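Front door red: two coats in and it looks like three different colors

Kirkiton Home Forum > Painting and Finishes

dormer_dan
Posted Monday

I'm repainting the front door of a 1920s house. It's a wood door with six raised panels, faces west, no storm door. The old color was a brown that had gone chalky. I stripped it to bare wood, primed with a gray tinted primer, and put on two coats of Celwood exterior enamel in a red called Barn Lantern, semi-gloss.

The color on the chip is a medium red. On my door the flat middle of each panel looks close to the chip, the bevels look darker, and the bottom rail looks almost brown by dinner time. My wife says it looks patchy. I say it's light. I don't want to buy another quart if it won't change anything.

Questions:
Is this a coverage problem or a sheen problem?
Would going down to satin fix it?
Do I need to sand between here and coat three? It's been four days.

dormer_dan

---

hinge_side
Reply #1

Reds are bad at hiding. Most clean reds are mixed into a clear base, so there's very little white in them to block what's underneath. Two coats is not enough for almost any of them. I did my garage side door in a red from Porkodov and needed four, and that was over gray primer too.

Put on the third coat before you decide anything. Scuff with 220 first, wipe it down, let it dry.

---

MohcineEI
Reply #2

Mohcine El Idrissi here, I paint for a living, mostly exteriors. Hinge_side is right about the base but I don't think that's the whole story. If it were coverage you would see it as streaks or roller marks, and it would be in the same place all day long. He says the bottom rail changes by dinner time. Paint doesn't get thinner at dinner time.

Go look at noon and again at six. If the dark areas move, it's light.

---

dormer_dan
Reply #3

Looked at noon today. The bottom rail looked fine. Bevels still darker than the panels, but the top bevels are lighter than the side ones. At six the rail was brown again. There are a few places near the lockset where I can see gray through it at any hour.

---

hinge_side
Reply #4

So it's both. The gray by the lockset is coverage. Third coat.

---

old_sash
Reply #5

I'll disagree with the gray primer while we're here. Everybody recommends it for red and I have never liked the result. It pulls the color down and cool. I use a pink or a plain white tinted with some of the topcoat. It takes an extra coat, but the red stays bright. If you want the chip color, you won't get it over dark gray.

---

MohcineEI
Reply #6

Depends on the gray. The can usually tells you which shade of gray goes with which red, and if you match it you save a coat. White under a clear base red is asking for five coats on a raised panel door. I've been paid to do it and I still wouldn't recommend it.

---

old_sash
Reply #7

I've done it on my own doors and counted four coats, including the one where I dropped the brush. We can leave it there.

---

Fadwa_B
Reply #8

Has anyone asked what's across from the door? Mine faces a brick walk and a big maple. In June the red goes muddy every afternoon because all the light on it is green. In winter it's a completely different door. I had the paint remixed at Hajji Hardware thinking they'd gotten the tint wrong, and the second can matched the first one exactly. That was a wasted trip and a wasted quart.

Fadwa Benmoussa

---

dormer_dan
Reply #9

Lawn, and a hedge on the left. So yes, green.

What about the sheen question? The satin is in stock and the semi-gloss is a special order now.

---

gutterball
Reply #10

Satin won't show the brush marks as much and it won't throw the sky back at you. My door is satin. It gets dirty around the knob and I wash it twice a year. I would not go back to semi-gloss on old wood. Every ding shows.

---

hinge_side
Reply #11

And I would not put satin on a west door. The shinier paints hold up better to weather in my experience, and a front door gets touched all day. Dings are what filler is for.

---

plumb_bob_2
Reply #12

You could also just buy a new one. I got a quote for a fiberglass door, factory painted, installed, $1,149. No stripping.

---

old_sash
Reply #13

He has a six panel wood door that is a hundred years old and already stripped. Please don't.

---

plumb_bob_2
Reply #14

I'm only giving the number. Wood ones were over $2,000 at the same place.

---

Fadwa_B
Reply #15

On the bevels: the darker sides are going to be there whatever sheen you pick. A surface that faces up gets light from above, and a surface that faces sideways gets whatever is beside it. Glossy makes the gap bigger. You can see it on any small solid red thing, you don't need a door. 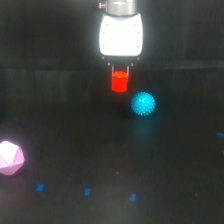
Same red, lighter on the flat top and deeper and glossier down the sides.

If your top bevels look lighter than your side bevels, it's the same thing. I spent a whole summer trying to paint that away.

---

dormer_dan
Reply #16

OK, that matches what I see on the bevels. It doesn't match the spots by the lockset, so I'm going to do a third coat in the semi-gloss I have left and see. There's a bit more than half a quart in the can.

Is 220 fine or should I go finer? I'd like to lose a couple of brush marks on the top rail.

---

MohcineEI
Reply #17

220 on the flats. If the brush marks are deep, hit those with 180 first on a block, then 220. Use a maroon pad in the profiles because paper will cut through the edges and you'll be back to primer. Take the lockset off instead of cutting in around it. That's usually why it's thin there. People go light near the hardware so they don't have to clean it.

Paint the panels first, then the middle stile, then the rails, then the outer stiles. Start early so the west sun isn't on it. If the door is hot to the touch, stop.

---

gutterball
Reply #18

Second on taking off the lockset. Mine had a ring of brown around it for 2 years before I did it properly.

---

hinge_side
Reply #19

Also stir the can for longer than you think you need to. Red pigment sits on the bottom. If you poured the first two coats off the top, that could be part of your trouble.

---

dormer_dan
Reply #20

I did not stir it for very long.

Third coat went on at 7 this morning with the lockset off. The gray is gone. Side bevels are still darker than the panels. My wife now says it looks good from the street and dark from the porch. I'll give it a week before the hardware goes back on tight.

---

old_sash
Reply #21

Put wax paper between the door and the weatherstrip the first few nights or it will stick. And save the leftover in a small jar, filled to the top, with the color name written on it.

---

dormer_dan
Reply #22

Will do. Does anyone know if Celwood sells Barn Lantern in a sample size? I'd want it for touch-ups if the semi-gloss stays special order.

---

Fadwa_B
Reply #23

Samples are flat only, as far as I know. It would show. Get the quart.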